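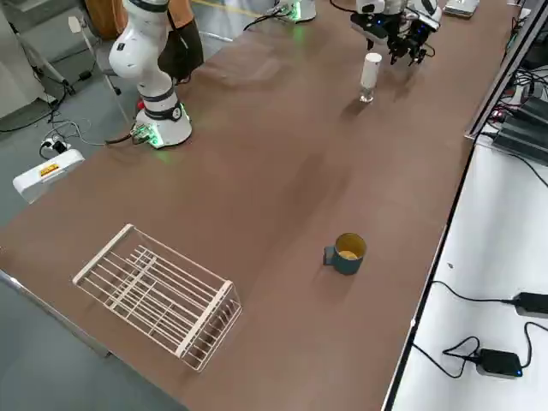

Kojo Appiah signed for Brasberg in March on a deal to the end of the season, with an option for a further year. He had been without a club for five months. We met in a room with a long brown table, and he sat down at it with a bottle of water and a copy of the fixture list folded into quarters. He is a left back by trade, although he has played most of his games for Brasberg so far on the left side of a back three.

"I never asked to be a center half," he said. "The manager had two out injured and one suspended, and he looked at who was left. I'm tall enough, so it was me."

That manager is Grigore Bucur, who took over at Brasberg two summers ago and had Appiah as a youth player at Nidau before that. Appiah left Nidau at 19 after seven first-team appearances, all but one of them as a substitute. He went to Escobedo on loan and stayed there for three seasons once the move was made permanent.

"Escobedo was where I learned to play in front of people who had paid and wanted something for it. At Nidau I came on when we were winning. At Escobedo we weren't winning very often."

They went down in his second year. He remembers the last home game, a 1-1 draw with Estska in front of 3,168, mainly for the half hour afterward. "We were waiting on another result. The kit man had it on the radio in the boot room and we could hear it through the wall. Then he turned it off and came in and started picking up the shirts. So we knew."

He stayed for the season after that and was voted the supporters' player of the year, then was released when the wage budget was cut. A trial at Estska came to nothing. He played two friendlies for them, scored in one with a free kick that took a deflection, and was told they were going with a younger player.

"Kwan-ho Leung, the assistant there, rang me himself. He didn't have to. He said I'd been good enough and the money had gone on a striker. I'd sooner hear that."
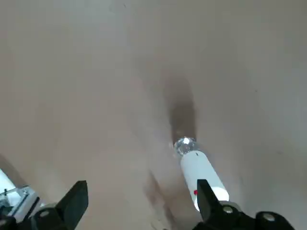
*The white cylinder with the clear, faceted knob at one end.*

For the next few months he trained alone in the mornings and worked afternoons in his uncle's tire shop. Bucur called twice before there was any contract to offer. On the third call there was one, and Appiah drove over the same evening.

His debut was away at his old club. Brasberg lost 2-0 and he was booked before the break for pulling back the winger. "Some of their fans clapped me when I came off and some of them didn't. I'd have been the same."

Things have gone better since. Brasberg took ten points from the next four games, and Appiah headed in the winner at home to Nidau from a corner in the 83rd minute. The crowd that night was 1,407, the club's best of the season. It was only his fourth league goal, and his first with his head.

"We'd worked on it. Not on me scoring - I was meant to be blocking the keeper's line. The ball came to me because it was a bad corner."

He gives a good share of the credit for his fitness to Tincuța Coman, the club's physiotherapist, who put him on a separate program for the first three weeks and kept him out of one game he wanted to play. "I was angry about it. Then the lad who played instead of me pulled his hamstring on that pitch. It was like a plowed field."

Club secretary Corina Munteanu confirmed that the option for next season depends on appearances, but would not say how many. Appiah knows the number and would not say either. He did say that he expects to reach it if he stays fit, and that he has already looked at apartments closer to the ground. The drive is an hour and ten minutes each way, and he shares it with two of the younger players, who choose the music going in. He gets to choose on the way home.

Brasberg are sixth with five games left, two points off the last playoff place. They go to Estska next.

"I've had a look at who their striker is," Appiah said. "He's good. I'll probably be marking him."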